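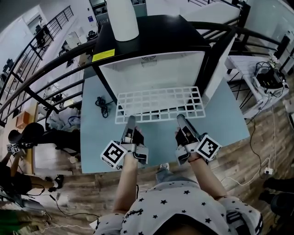
Zwischenbericht der Robotik-AG Clisum an den Förderverein Colent, Stand Juli

Im zweiten Abschnitt haben wir die Aufgabe »Rost einsetzen« geübt. Ziel sind 100 brauchbare Durchgänge, dieses Ziel ist noch nicht erreicht. Die Auswertung läuft mit dem Programm Prins, welches die Gruppe im Frühjahr selber angepasst hat.

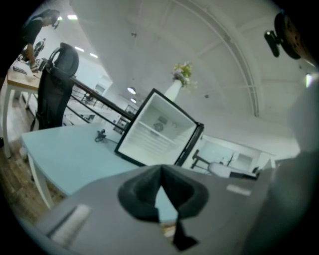 Die Aufgabe haben wir im Juni in 5 Schritte geteilt, damit neue Mitglieder sie schneller lernen. Das kühlschrankartige Gerät steht offen auf dem hellblauen Tisch, der Boden im Inneren teilt den Raum in oben und unten, und für beide Höhen brauchen wir eigene Durchgänge. Die obere Höhe macht uns noch Mühe – vor allem der Winkel der Greifer.

Von den Mitteln sind zwei Posten offen: Ersatzkabel und die Anmeldung zum Wettbewerb in Karkov. Wir bitten um Freigabe bis Ende August.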